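Bunte Kunststoffschüsseln sortieren und stapeln

Stand: 20. Oktober 2022, Text: Muthu Kotian

Wer viele flache Schüsseln im Haus hat, kennt den schiefen Turm im Schrank. Die Anleitung gilt für leichte Kunststoffschüsseln mit breitem Rand, wie sie bei uns in Rot und Orange im Gebrauch sind. Für Glas und Keramik eignet sie sich nur bedingt, dort gehört eine Lage Küchenpapier zwischen die Teile.

Benötigt werden:
eine freie Fläche mit Tuch
ein weiches Geschirrtuch
ein Schrankfach oder eine Kiste, bei uns die Givach mit 40 cm Breite

1. Unterlage vorbereiten
Ein Stofftuch glatt ausbreiten. Auf Stoff rutschen die Schüsseln weniger und der Rand verkratzt nicht. Karierter Stoff ist praktisch, wenn man die Stapel gerade ausrichten will.

2. Jede Schüssel einzeln prüfen
Die Schüssel am Rand fassen und hochkant stellen. So sieht man die Innenseite und den Ring in der Mitte, in dem sich gern Krümel und Kalk festsetzen. Matte Stellen mit dem Geschirrtuch abreiben. Schüsseln mit Rissen am Rand aussortieren.

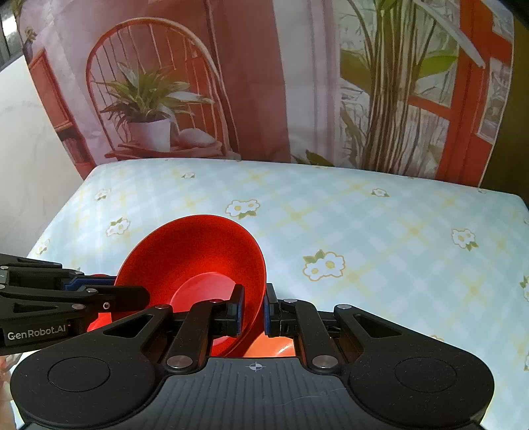 3. Nach Farbe trennen
Rot kommt zu Rot, Orange daneben. Wer verschiedene Größen besitzt, sortiert zuerst nach Durchmesser und dann nach Farbe. Die Modelle von Urnik und Rultwood sehen sich ähnlich, haben aber unterschiedlich breite Ränder und klemmen, wenn man sie mischt.
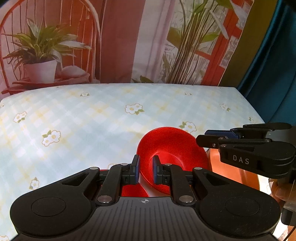 Rote Schüssel hochkant, daneben die orangefarbene.

4. Ineinandersetzen
Die erste Schüssel flach hinstellen. Die nächste leicht gekippt ansetzen und dann absenken. Nicht drücken. Sitzen zwei Schüsseln fest, den Rand der oberen anheben und sie langsam drehen.
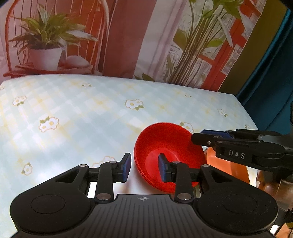
5. Stapel kontrollieren
Von der Seite auf die Ränder schauen. Sie sollen parallel liegen. Steht einer schräg, die Schüssel herausnehmen und neu einsetzen. Vor dem Einräumen noch einmal auf den Boden der obersten Schüssel sehen, dort bleiben Etikettenreste am längsten kleben. 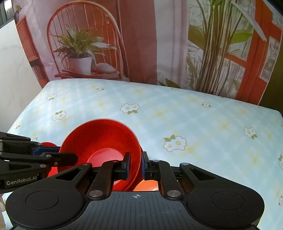 Am Rand gefasst und gekippt: Innenseite und runder Boden sind gut zu sehen.

6. Einräumen
Den Stapel mit beiden Händen unten fassen und ins Fach stellen. Schüsseln für den täglichen Gebrauch nach vorn, den Rest nach hinten.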